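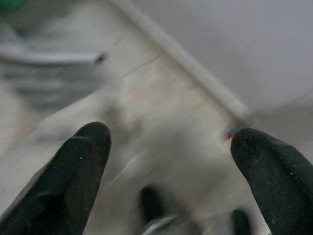
Phúc Vũ objected, on reading the first draft, that a spare key left with a neighbor is a different thing from a spare key left with a landlord, and that our survey should not have put them on one line. We agree, and the two are reported separately in this section.

4.2 Where spare keys are kept

The mailed survey reached 2096 renting households in Urcombe and Lorkanow. Each was asked who, outside the home, held a working key to the front door, and whether anyone in the household had been locked out in the past year. Keys held by building managers under the terms of the lease were left out, as most tenants had no say in them.

Of the households that answered, 181 reported at least one lockout. In 33 of these the door was opened with a key held by a neighbor. The rest called a locksmith, waited for another member of the household, or got in some other way. Answers in the last group were often short ("window") and we did not try to sort them further.

Kadrić found that people in older apartment blocks tend to give a key to someone on the same floor. Our interviews in Urcombe point the same way, but the Lorkanow interviews do not. Tenants there more often named a relative across town, even when they were on good terms with the people next door. Several said that asking for a key back after a falling-out would be harder than paying a locksmith.
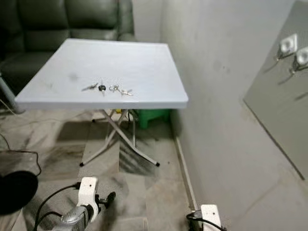

Figure 2. Keys and key hardware on a white folding table.

Labeling was uneven. Some holders kept a neighbor's key on their own ring and knew it by its shape; others had a drawer of keys and could no longer say which door each one fit. Ranell treats keys of this second kind as lost. We count them as held, on the grounds that a holder can try each one in the lock — slow, but it works. The effect of this choice on the totals is taken up in Section 5, together with the question of locks changed between tenancies.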